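Comparar pontas para mexer em terra: o que aprendi com um braço pequeno

Publicado em 1 de dezembro de 2024, em Robótica de mesa

Já faz algum tempo que queria escrever sobre as ferramentas que se montam na ponta de um braço impresso em 3D. O português não é a minha primeira língua, portanto peço paciência com as frases um pouco duras. Escrevo devagar e com o dicionário aberto.

O braço que utilizo é o Fulo, um modelo simples, com servos pretos e peças impressas em cor azul-esverdeada. Não é um braço forte. A força que ele tem chega para uma caneta ou um copo de plástico, mas a terra é outro assunto. Quando a ponta entra na terra, a resistência cresce depressa, e o servo do pulso é o primeiro a queixar-se. Por isso decidi comparar as pontas com algum método, e deixei de trocar tudo ao mesmo tempo como fazia antes.

Comecei com a pinça de dois dedos, a que vem nos ficheiros originais. Ela fecha bem sobre objetos duros. Na terra fecha também, mas quase tudo cai entre os dedos no caminho para cima. Com terra fibrosa o resultado é um pouco melhor do que com areia, porque as fibras prendem-se umas às outras. Fiz oito tentativas com a mesma trajetória e o material levantado foi sempre muito pouco, tão pouco que a minha balança de cozinha nem sempre reagia.

Depois experimentei uma concha redonda da Stukmont, encomendada de Flollville. Chegou bem embalada e o acabamento é bonito. O problema é a forma: a borda é grossa e o braço empurra a terra para a frente em vez de cortar. Em duas das tentativas o cotovelo subiu e a concha deslizou por cima da superfície. Penso que com um braço mais pesado seria uma boa ferramenta. Para este não a recomendo.

A terceira opção foi a pá estreita de metal. É uma peça pontiaguda, com a borda dobrada, presa por baixo do último servo. Leva menos terra de cada vez, mas entra. Para mim isto é o mais importante, pois um movimento que não começa não se pode corrigir no programa. O ângulo de entrada fez muita diferença. Quase vertical, a pá entra com pouca força e depois é preciso rodar o pulso para levantar. Mais inclinada, ela leva mais material, mas o ombro sofre.

Sobre o controlador tenho menos a dizer. Usei primeiro o Afridi com a configuração de fábrica, e o movimento saía aos saltos quando havia resistência. Baixei a velocidade e aumentei o número de pontos intermédios para 32 em cada trajetória. Ficou mais suave. Também limitei o curso do servo do pulso ao valor 969 na escala do próprio controlador, depois de um susto com um cabo que ficou demasiado esticado. Quem copiar este número deve verificar primeiro a montagem, pois uma diferença de um dente no eixo do servo muda tudo.

Outra coisa que merece atenção são os fios junto ao pulso. Convém deixar uma curva folgada, porém não tão grande que toque na terra. Prendi os meus demasiado curtos na primeira montagem e tive de desfazer tudo. Foi uma tarde perdida, mas agora sei desmontar aquele suporte sem olhar.

A altura da base conta também. O tabuleiro tem uma borda levantada, e um braço assente diretamente na mesa chega à terra com um ângulo pior. O manual de química e física tem a grossura certa e é pesado o suficiente para não andar.
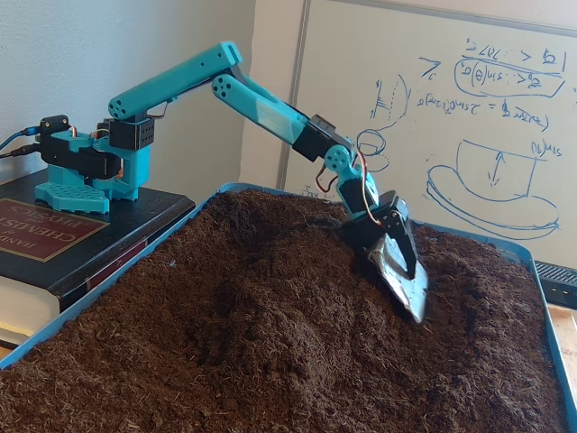 A ponta de metal na terra, com o braço sobre o livro.
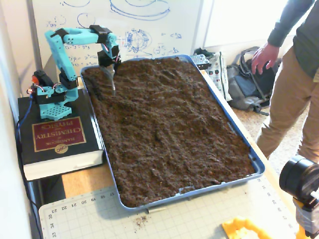
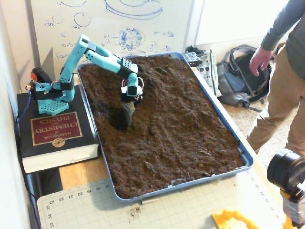 Vale a pena comprar servos mais fortes antes de mudar a ponta?

Eu mudaria primeiro a ponta. Uma pá estreita custa pouco e reduz a força necessária para entrar na terra, enquanto um servo mais forte no pulso traz também mais peso na extremidade, e esse peso tem de ser levantado pelo ombro em cada movimento. Se depois da troca o braço ainda parar a meio do caminho, então sim, convém substituir o servo do ombro, e só mais tarde o do pulso. É preciso confirmar também se a fonte de alimentação aguenta a corrente adicional.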